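Skuvix Workshop News

Jun 14, 2018

Looking after the small arm: how we set up the practice model

Several of you have asked why the white arm in the Golletti cell has been behaving so much better lately, and since I promised in the May newsletter that I would write something down, I had better get on with it. Put the kettle on, as I do tend to go round the houses with these things.

Those of you who work on the packing side will know the cell as the one by the goods-in door, with the yellow matting and the stool that is always in the wrong place. It picks up small parts and sets them down in trays for the Degefa line. When it goes well you hardly notice it. When it goes badly you hear a little tick as a fingertip touches the edge of a tray, and then somebody has to walk over and clear it. We had 11 of those stops in one week of May, and that was more than enough for all of us.

What was going wrong

The trouble was that the hand had been taken off for cleaning and put back with a very slight twist. I do mean slight. You could lay a square against it and persuade yourself all was well, and I did exactly that, twice. The arm carried on going to the places it had been taught, but the fingertips were arriving a touch to one side, and the further out it had to reach the worse it got. We tightened things, we swapped the pads, we blamed the trays (sorry, trays). In the end we took the whole cell out of use for 2 days and started again from a clean sheet.

Why we built a model first

I was rather against this to begin with, I must confess. It seemed a lot of sitting at a desk when there was a perfectly good arm standing idle. But teaching positions on the real thing is slow going, and every mistake costs you a fingertip or a morning. With a model on the computer you can send the arm to a silly place and nothing comes of it except a bit of red writing on the screen. We keep ours in a folder called Flatus, a name which has caused a good deal of giggling in the office and which I am told is now too late to change.

The model holds the arm, the hand and one small part to be picked up. We began with no trays and no table, so that we could get the hand and the part to agree with each other before bringing anything else into it. Then we ran 1,297 practice picks overnight, each from a slightly different starting place, and came in the next morning to read through the list of misses with a mug of tea. Nearly 70 of them had missed, and almost every one came from the same corner of the reach. I can't tell you how pleased we were to have something to point at!

Getting the hand over the part

The step that takes the longest, and the one I would ask anybody helping with the cell to be patient over, is the approach. Bring the arm down from above with the gripper open, stop short of the part, and have a proper look before you go any further. Turn the view round and look again from the other side, because a hand that seems nicely lined up from one direction can be well off from another. If the hand is tilted, or the part is sitting nearer one fingertip than the other, put that right while there is still a gap between them. Save the position once you are happy, and give it a name that the rest of us will understand.
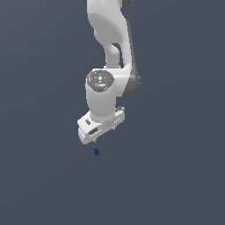 Moving it across to the real cell

Once the practice picks were coming out clean we loosened the hand on the real arm, turned it back to where it should be, and pinned it so that it can only go on one way. Please leave the pin alone. After that we stepped through the saved positions at the slowest speed, with one of us on the stop button and one of us crouched by the tray with a torch, and only then let it run at its normal pace.

From now on the hand comes off for cleaning on the first working day of the month, and whoever refits it should run the short check before switching back to normal running. The sheet is in the blue wallet on the side of the cabinet. It takes hardly any time, and there is a space at the bottom for notes, which I do read. If you hear the tick again, write down which tray it was at and come and find me, and if I'm not at my desk I'll be over by the Degefa line.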